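Did the Dillwood Flood Warning Work? A Second Look at the Claim
Khrystyna-Mariia Didenko and Kyrylo Palamarchuk
10 December 2018

1. The claim

The town history of Neltbridge says that in 1944 a telephone warning from Dillwood saved 600 people from the river. The same sentence is on the plaque by the bridge and in three school booklets. We wanted to know where the number came from. Our advisor, Lorraine Harawira, warned us we might not find out, and she was right.

2. Sources

We read council minutes, the Demchenko family letters and copies of the Gorkier mill payroll. The payroll matters most to us, as the mill was the only employer on the low bank. Most of our November went into paper.
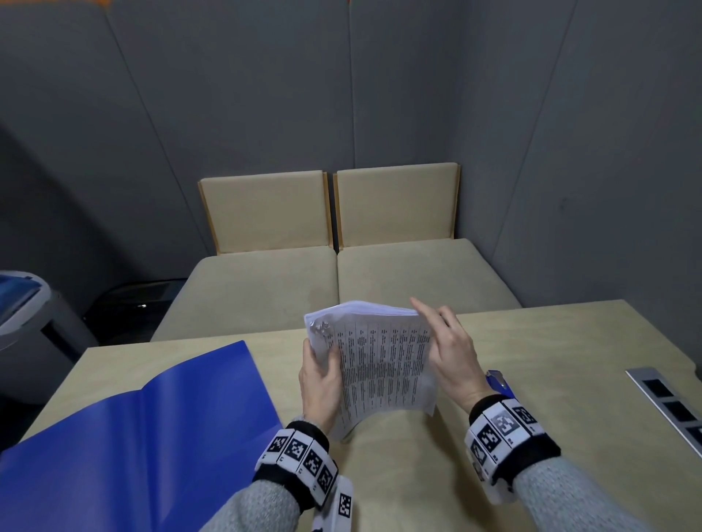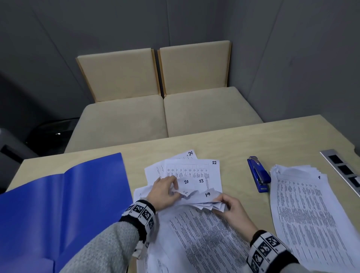
Going through the sheets by hand.
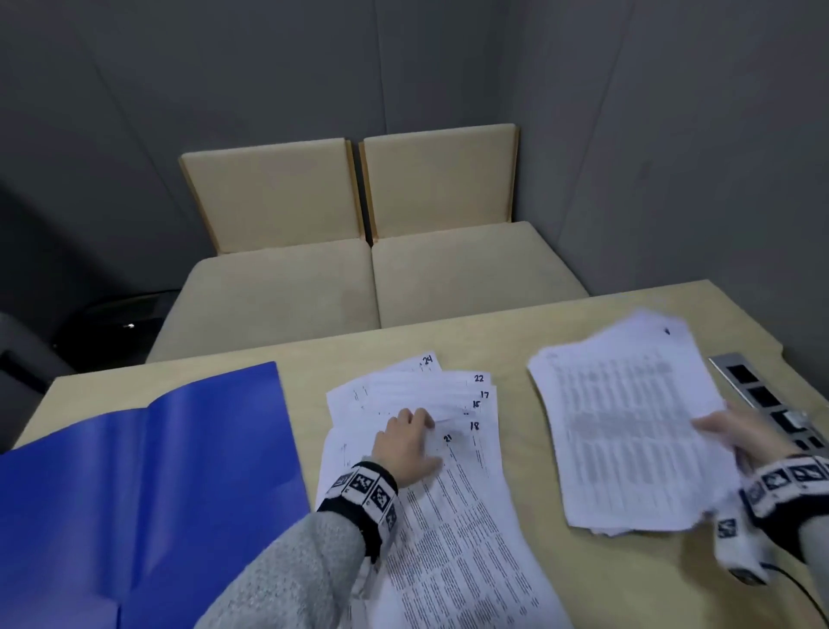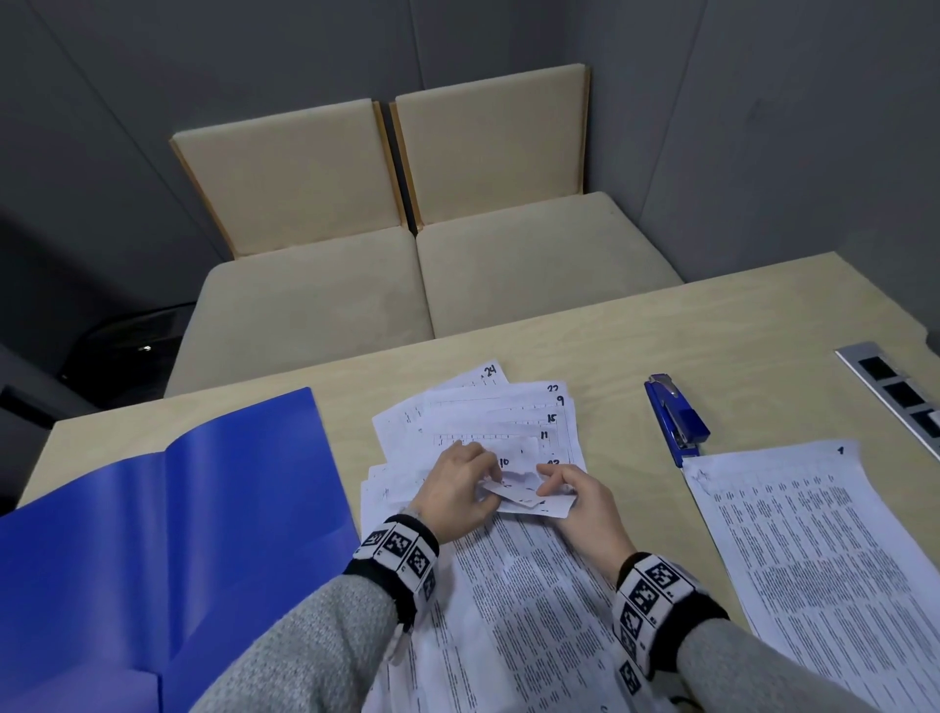

3. What we found

The payroll lists 30 workers living below the mill road. Even with large families, it is hard to get from there to 600. The minutes mention the flood twice and the phone call not at all. One Demchenko letter does say "we were told in time," but it doesn't say by whom, and it was written years later.

Hernán Chávez, who read our draft, thinks the number may be the whole population of the town. That is possible. We have no proof of it, and we don't want to swap one guess for another.

4. Problems with our own work

Two payroll pages are unreadable. We talked to only one local resident, Glenys Rewi, and she got the story from the plaque. We also never saw the phone company's records, if any still exist. Someone should ask for those before the plaque is cleaned and put back up.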